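Why Does Electricity Travel Along Wires?

A question for curious people who have ever looked behind the television 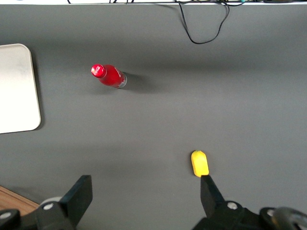 Have you ever followed a lead with your finger, all the way from a lamp to the plug in the wall? If you haven't, do try it one day (with the lamp switched off, please, and a grown-up nearby), and you may find that it wriggles behind the sofa, under a chair and round the back of a bookcase before it gets where it's going. It doesn't seem to mind the bends at all. Water in a hosepipe gets cross if you fold the hose over, but the lamp shines just as brightly whether its lead is straight as a ruler or curled up like a sleepy cat.

So what is going on in there?

Everything around you is made of tiny bits called atoms. Your shoes are, your breakfast is, and so are you. Inside every atom are even tinier bits called electrons. In most things the electrons stay close to home, a bit like children who have been told not to leave the garden. In metals, though, some of them are allowed to roam. They drift from one atom to the next and back again, not going anywhere in particular, until something comes along and gives them a push.

A battery can give them that push. So can the power station that sends electricity to your house. Once they're pushed, the electrons all start shuffling the same way, and that shuffle is what we call an electric current.

Now for a part that surprises a lot of people, and it certainly surprised me. The electrons in a wire move very slowly, often slower than a snail! You would think, then, that you'd have to wait ages for the light to come on. But the wire is already full of electrons, from one end to the other, before you ever touch the switch. Think of a long queue of children, each with their hands on the shoulders of the child in front. If the one at the back gives a gentle push, the one at the front feels it very soon, even though no one has walked more than a step. The push travels quickly and the electrons take their time.

The metal inside most leads is copper. Copper is good at letting electrons through, and it bends nicely without snapping, especially when it is made into lots of thin strands twisted together. I once peeled open an old bit of lead that had never been plugged in to anything and counted 16 strands, each one as fine as a hair. My favourite town to visit, Dodidberg, has a little museum with a piece of old telephone cable that has 376 separate wires in it, all in different colours, and it looks like a bunch of very thin flowers.

Around the copper there is a coat, usually made of plastic or rubber. Electrons find it terribly hard to get through plastic, so they stay on the inside where they belong. We call something like that an insulator. The coat can be any colour you like, and the colours of the wires inside help electricians to know which is which.

There is one more thing a current needs, and that is a way round. Electricity won't flow down a wire to a lamp and then just stop there, like a parcel. It needs a complete loop, which we call a circuit. That's why a lamp lead has at least two wires hiding inside it, one for each half of the journey. When you flick the switch off, you make a small gap in the loop, and the shuffling stops.

Something to try

Take a torch and ask a grown-up to help you take out one battery. Does it still light up? Now put the battery back the right way round and try again. Can you work out where the gap in the circuit was?

Staying safe

Never poke anything into a socket, and never pull a plug out by its lead. If you see a lead with a split in its coat, don't touch it, even if it looks like a very small split. Go and tell a grown-up straight away.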